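Archive > Long Paths list > May 2021 > Re: Feltureck to Tindaveck, worth doing in one go?

A reader on this list wrote:

> Hello all, I've been reading old posts on the Feltureck to Tindaveck path
> and can't make up my mind. The leaflet gives it as 107 km and splits it
> into six stages, but several of you seem to have done it in fewer. I'm
> reasonably fit, I don't like rushing, and I've never carried a tent for
> more than a weekend. Is it better walked in one go or a bit at a time?
> And is the Gondal section as bleak as people make out? I keep seeing
> "get it over with" and it's putting me off.
>
> Also, what on earth do you all eat?

In one go, please, if you can get the time off! I came home from it in April and I've been boring everyone in the house with it ever since, so you've given me an excuse to bore somebody new.

I took 4 nights and five days, and I'd do the same again. Six stages is the leaflet being kind, and the second of them is so short that you're at the campsite by lunch wondering what to do with your feet. I ran stages one and two together and kept the rest as printed. The join works well because the ground out of Feltureck is so easy: old cart track for most of the morning, then the canal, then a long gentle pull through beech woods that were just coming into leaf. I had the whole wood to myself apart from a woodpecker that kept moving one tree ahead of me.

Now, Gondal. I'm going to stick up for Gondal. Yes, it's a moor, and yes, it's wide and brown and there isn't a bench on it. But I loved it more than any other part (I know, I know, there are people here who'd walk the road to avoid it). You climb up on to it past the last farm and the wind hits you and then there's just sky and larks for hours. The path is marked with low stone posts and on a clear day you can see the next one from each. In mist you can't, and I'd want a compass and a proper paper map, because the line on my phone was a good way off the true path in two places near the peat cuttings. The one hard bit is the drop off the far side. It's steep and the grass is slippery, so give yourself daylight for it.

If the forecast is truly foul there's a lower way round by the reservoir. It adds a fair bit of tarmac and I'm told it's dull, but it's waymarked and it brings you out at the same bridge. I haven't walked it, so somebody else will have to speak up for that one.

The tent. You don't need to carry one the whole way. There's a bunkhouse at Praltberg with a drying room, a decent kitchen and a shelf of left-behind paperbacks, and the pub two doors along does rooms. After that there's nothing with a roof until the valley before Tindaveck, so you'd want a tent for the nights in between or a friend with a car. I carried mine from the start and stayed in the bunkhouse anyway, purely for the hot water. No regrets!

My rucksack is a 70 litre one and it was far too big. I filled it because it was there. Somebody with more sense could manage with something much smaller, especially if they leave behind the second pair of trousers, the large torch and the hardback bird guide, all of which I carried every step to Tindaveck. The one thing I'd never leave out is something to sit on. Cold wet ground at every stop wears you down more than the hills do.
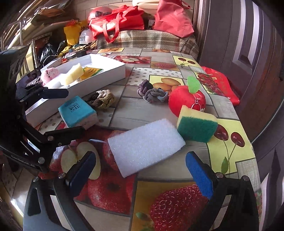
Is there water to be had on the Gondal day? There's a good spring by the sheepfold on the way up and a stream at the foot of the far side, with nothing reliable in between, so fill everything at the spring. I set off from it with 2 litres and had a mouthful left at the bottom. It was a cool day with cloud. In June I'd take more. I put mine through a filter, since the sheep have the run of the place, and it tasted lovely.

As for food, oh, I could write pages. Breakfast was oats with milk powder and raisins, mixed at home into bags so that all I had to do was add water. I had cheese and oatcakes at midday until the cheese gave up. In the evening it was couscous, because it cooks with the stove off, with whatever I could find to stir into it: a stock cube, dried onion, a squeeze of tomato paste, and on one very good night a tin of sardines from the Praltberg shop. The shop is tiny and shuts for lunch, and it sells a dense dark fruit loaf by the slice. Buy more slices than you think is decent. I had the last of mine on top of the final hill and it was the best thing I've eaten this year.

I did bring a bag of dried lentils, following advice from this very list, and I must report that they used up a shocking amount of gas and were still crunchy. Red ones might behave better. I'd be glad to hear from the person who swears by them!

Feet: I wore trail shoes and two pairs of thin socks and came home with a single small blister, from the tarmac on the way into Tindaveck. The cart tracks are stony but dry. The only place I got soaked to the ankle was the field after the canal, which has a gate at the top and a bog just behind it, so go left along the hedge and over the stile even though the arrow seems to point straight on.

Which way round? Everyone says start at Feltureck and I agree with everyone. You get the soft miles first while your shoulders are grumbling, the moor comes when you've found your legs, and then the last day is all downhill through orchards with the river getting louder. The blossom was out. I sat on a wall for the best part of an hour and watched the bees at it, then had to hurry for the bus.

Speaking of which, the bus back to Feltureck goes from the square and not from the stop by the bridge that's on the map. The bridge stop is closed while they mend the wall. The driver took cash but would sooner you had a card.

So my advice to the poster is to have a go with the tent for a couple of nights somewhere near home first, find out what you never took out of the bag, and then book the bunkhouse and get going. And if you do end up hating Gondal I'll take it on the chin. I'm already looking at going back in the autumn for the heather, or what's left of it by then, and perhaps carrying on past Tindaveck along the river. Has anyone here walked that bit? The map shows a path on both banks and I can't tell which is the proper one.

Happy walking,
a very sunburnt list member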